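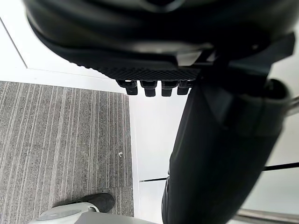

Photo: Stusurby Commons

Security deposit and nail holes, is my landlord serious?
Posted May 16, 2018 by jullorness_renter

I moved out of a one-bedroom in Jullorness in January after four years. My deposit was $500. Last week I got a check for $234 and a note saying the other $266 went to "wall restoration." The wall in question had 11 nail holes, all from picture hooks, all the size you'd expect from a picture hook. The paint was already the color of old teeth when I got there. Can they do this? The lease only says "normal wear and tear excepted."

mothballed
Depends on your state, but small nail holes get treated as normal wear in a lot of places, and paint has a lifespan. Ask in writing for an itemized list and receipts. Send it certified mail and keep the slip. Mine discovered a sudden fondness for math once the green card came back signed.
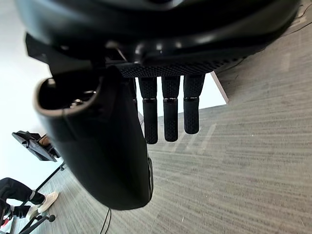 Also look up your state's deadline for returning deposits. January to May is a long time to think about a wall. In some states a late landlord loses the right to keep any of it, and small claims is cheap to file.

Terkthorpe Terry
toothpaste in the holes. works every time

gravel_pie
Bit late for toothpaste, Terry, they've moved out. OP, did you take move-in photos? If you did, attach the ones of the paint to your letter and give them 10 days to answer.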